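Neue Hausregeln für die Greifplätze: Grivberg zieht nach

Aus dem Arbeitskreis Gute Praxis, Ausgabe März

Seit dieser Woche gilt bei uns in Grivberg die dritte Fassung der Platzordnung für Arbeiten mit Greifarmen, und ich freue mich wirklich darüber! Wer die alte Fassung noch kennt, weiß: viel Papier, wenig Hilfe am Tisch. Jetzt steht vorne, was vor jedem Lauf zu tun ist, und alles andere kommt in den Anhang. Der erste Abschnitt heißt schlicht »Freie Fläche« und verlangt einen leeren Blick der Handgelenkkamera auf den Tisch, mit weit geöffneten Backen, bevor irgendein Gegenstand hingelegt wird.

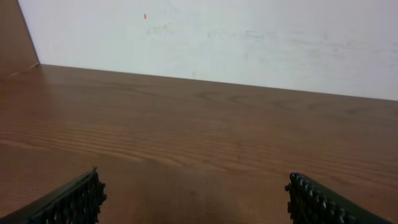

Lesezeit: 3 Minuten

Das Leerbild wird zusammen mit dem Lauf abgelegt und bekommt dieselbe Nummer. Klingt nach Bürokratie, ist aber die beste Regel im ganzen Heft. An der Maserung lässt sich später prima nachvollziehen, ob die Kamera zwischen zwei Läufen verrutscht ist, und auch der Schatten der Hand auf dem Holz gehört zum Ausgangszustand. Hannelore Fröhlich hat dafür 253 alte Läufe durchgesehen und bei vielen davon keinen brauchbaren Vergleich gefunden. Ihre Notizen liegen im Ordner Vovon, die Lektüre lohnt sich (auch wegen der Randbemerkungen).

Zweiter Abschnitt: Beläge. Die Noppen auf beiden Fingern werden vor Schichtbeginn angeschaut und mit einem trockenen Tuch abgewischt. Fehlt eine Noppe oder löst sich eine Kante, kommt der Belag herunter, und zwar immer paarweise. Als feste Grenze haben wir 4000 Griffe eingetragen, danach wird getauscht, auch wenn alles noch gut aussieht. Darüber wurde am Freitag lange diskutiert. Die Kolleginnen und Kollegen aus Drestville hätten lieber nach Augenmaß entschieden, haben sich am Ende aber auf einen Probelauf mit der Zahl eingelassen. Danke dafür!

Neu ist auch, dass Änderungen am Platz ins Heft gehören, sobald sie passieren: anderer Tisch, andere Lampe, umgesteckte Leitung. Eine Zeile mit Uhrzeit und Kürzel reicht völlig.

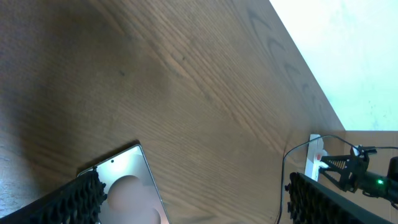
Der dritte Abschnitt regelt Leitungen und Nachbararme, und an ihm haben wir am längsten gefeilt. Der Grundsatz lautet: Alles, was im Greifraum liegt, wird vor der Freigabe benannt, ob es nun zur Aufgabe gehört oder nicht. Beim Smartphone auf der Tischplatte denkt jeder daran, bei einem dünnen schwarzen Kabel, das von der weißen Steckdosenleiste im Bogen bis dicht neben den rechten Finger läuft, schon weniger. Solche Schlaufen stehen ab sofort mit auf der Liste. Ebenso ein zweiter Arm: Leuchtet an ihm eine grüne LED, gilt er nach unserer Ordnung als eingeschaltet, und sein Bereich wird mit abgefragt.

Wer es genauer braucht, findet im Anhang die Abfrage als Vordruck. Sie passt auf eine halbe Seite und ist so geschrieben, dass man sie laut vorlesen kann. Bei Hamann wird das schon zu zweit gemacht, eine Person liest, die andere zeigt auf die Dinge. Ich habe es ausprobiert und fand es erst albern und nach dem dritten Mal großartig.

Offen ist noch, wie lange die Leerbilder aufbewahrt werden. Im Archiv liegen inzwischen 1372 Läufe, und der Speicher wächst nicht von allein mit. Vorschläge bitte bis zum nächsten Treffen an Hannelore Fröhlich, gern auch in Stichworten. Gedruckte Exemplare der Platzordnung liegen am Eingang zur Werkstatt aus.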